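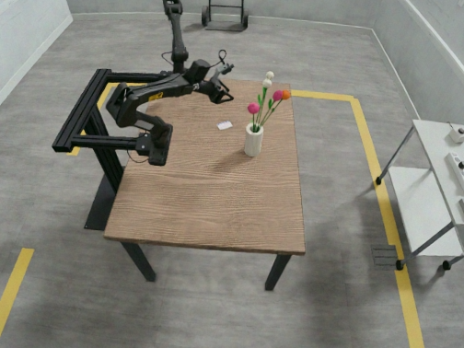
Clorance 7 is out, and the music library has finally grown up

September 18, 2022

If you have a shelf of CDs, a drawer of old camcorder files and a phone full of clips you keep meaning to sort, this weekend brought some very good news. Clorance, the home media manager from the small software house Tomić, has reached version 7, and it is the biggest update the program has had in years. The download went live for Windows and Mac on Friday evening, and I have had it running on two computers ever since.

The headline feature is the new library. Older versions kept music, video and photos in separate windows, each with its own search box and its own ideas about how to sort things. Version 7 puts everything into one place. Type the name of a town and up come the vacation pictures, the shaky beach video and the live album you bought at the merch table there, all in one list (assuming you tagged them, of course, and the new batch tagger makes that far less of a chore than it used to be). It is quick, too! My own collection isn't tiny, and results appear while I am still typing.

Ripping discs has had plenty of attention as well. Clorance now checks each track against a second read of the disc and marks anything that doesn't match, so you can clean the CD and try again on that track alone. Album names and cover art are filled in before the rip starts, and you can fix a misspelled composer once and have the change carried through the whole box set. Anyone who has ever filed a 36-disc classical collection by hand will understand why I cheered at that one.

Video gets a new converter called Zudgate. It replaces the old export window, the one with all the drop-down menus, and asks a simpler question: where do you want to watch this? Pick a TV, a tablet, a phone or a disc and it chooses the settings. The full set of controls is still there behind the Advanced button, with bit rate, frame rate, audio channels and subtitle tracks where longtime users would expect them. You can line up as many as 1,000 files and leave the queue running overnight, and if one of them fails the rest carry on. A plain text report is waiting in the morning.

"People write to us about their parents' wedding tapes and the recordings of their kids' first piano recitals," said Azra Krasniqi, who leads the Clorance team at Tomić. "Those files come in every odd format you can think of. We wanted someone to be able to drop the whole folder in and go to bed."

Krasniqi said the team opened the beta in May and ended up with 2,000 testers, far more than they had planned for. Several of the changes came straight from that group. The dark theme is one of them. So is the option to keep the original file date when a video is converted, a small thing that makes a huge difference when you sort by year. The testers also talked Tomić out of dropping the disc burner, and I am so glad they did. It still makes audio CDs, data discs and DVDs with menus, and the menu designer has a fresh batch of templates, including a very handsome plain one with nothing but type on a dark background.

The slideshow maker is the part I have had the most fun with. Choose a folder and a song, and it times the cuts to the beat. You can drag any picture longer or shorter afterward, and the rest shuffle along to fit. Music fades out properly at the end now, where version 6 used to just stop.

A few things are still missing. There is no Linux version, and the phone companion app can play from your library over the home network but can't edit tags yet. Krasniqi said tag editing is next on the list. The photo side has cropping, straightening and basic color fixes and doesn't try to go further, so you will want to hang on to your usual editor for serious retouching. On my older laptop the first scan of the library took most of an afternoon, with the fan going the whole time. After that it settled down nicely.

Moving up from version 6 is painless. The installer finds your existing library, makes a backup copy and brings over playlists, ratings and play counts. Play counts came across correctly on both of my machines, including the slightly embarrassing ones. If you are on version 5 or earlier, you will need to export your playlists first, and there is a step-by-step page for that in the help menu.

The upgrade is free for anyone with a version 6 license. New users can try the full program for a month, with every feature switched on and no watermark on exported video. Add-on packs from Pekcombe, which makes the extra menu templates and title styles that many Clorance users already own, work in version 7 after a free update from inside the program. Open the Extras tab, click Check Now and restart when it asks.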